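Rules for Our Simulated Panel Task
Project report, Mitra Mirzaei

I figured the rules part of this project would take me an afternoon. Ha! My partner Gunhild Holst and I went through 22 drafts, mostly arguing over what counts as a safe approach to a handle. We ended up with a slow zone in front of the panel - no full-speed moves in there, ever - and a hard stop if the wrist force goes over the limit.
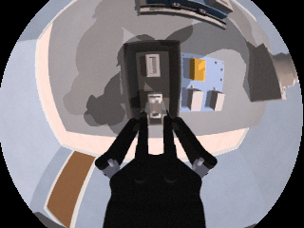 The other big one was logging. Every run gets saved, even the embarrassing ones, and you can't change the limits halfway through a batch (I did that once in December and we had to toss nearly 1,000 runs). Gunhild also wanted a second person to sign off on any new limit, and I grumbled, but it's in the final version as rule 5.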